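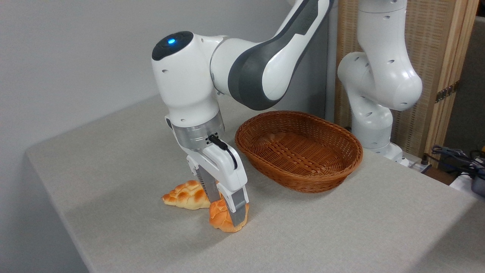
3. Data and method

3.1 Match records

The records come from the Trarness League, an amateur cricket league that plays its weekend fixtures under two sets of rules. In the first half of the summer, matches are timed and may end in a draw. From July onwards they are limited to a fixed number of overs a side, and a draw is no longer possible unless rain stops play. The change takes place in the same month every year and applies to all divisions. This lets us compare the same sides, and mostly the same players, under both sets of rules.

We collected scorecards for six seasons. The league had 48 clubs throughout this period, though two of them merged their second teams and we treat the merged side as new. After removing abandoned matches, and those where only one innings was recorded, 3,592 matches remained. Cup ties are left out, including those in the Drorilo Cup, which is played in the evening over fewer overs and tends to be used by clubs to try out younger players.

Most scorecards were entered by club scorers in Crăciun, the scoring program adopted by the league before the first season in our sample. Crăciun stores each ball with the bowler, the batter, the runs and the type of dismissal, but the time of each ball is stored only when the scorer works on a tablet. Where scorers kept a paper book and typed it up later, we have the order of balls but no times. These matches are used in the analysis of results and left out of the analysis of over rates.

3.2 What counts as batting for a draw

A side is said to be batting for a draw when it has stopped trying to reach the target while there is still time left in the match. Scorecards do not record intentions, so a working rule is needed. Earlier studies of first-class cricket have used the required run rate alone. This works poorly in club cricket, where boundaries are short at some grounds and a required rate of seven or eight an over is often chased. At Kenis, the smallest ground in the league, sides reached such targets often enough that a rule based on rate alone would have marked many successful chases as attempts to draw.

We therefore use two conditions together. The required rate must be above the highest rate successfully chased at that ground in the previous season, and the batting side must have scored at less than half its own first-wicket rate over the last ten overs. Both must hold until the end of the innings. If the side later speeds up, the innings is put back in the chasing group, even when the match is finally drawn.

The rule is strict, and it misses some cases that any spectator would recognise. A last pair blocking out the final three overs will usually be missed if the batters before them scored freely. We tried a shorter window of five overs to catch these. The main results changed little, but the number of wrongly marked innings rose when we checked them against match reports on club websites, and we kept the longer window. Figure S2 in the online supplement plots the share of drawn matches by season under both windows.

3.3 Declarations

In timed matches the side batting first may declare. The decision is usually made at or near tea, and the timing of tea is itself partly in the hands of the captains. We record the declaration by the number of overs bowled and not by the clock — this makes matches with slow over rates comparable with the rest, although it hides the time lost to searching for balls, which some scorers noted by hand.

Captains who declare early give themselves more time to take ten wickets and also give the opposition more time to score. To separate the two effects we fit a model of the match result with the target, the overs remaining, the ground and the division as inputs. Standard errors are clustered by club. Intervals for the predicted results are taken from 4,000 resamples drawn at club level.

Weather is not included. Rainfall data were available only for the town of Trarness, and several grounds lie on the far side of the hills, where conditions can be quite different on the same afternoon.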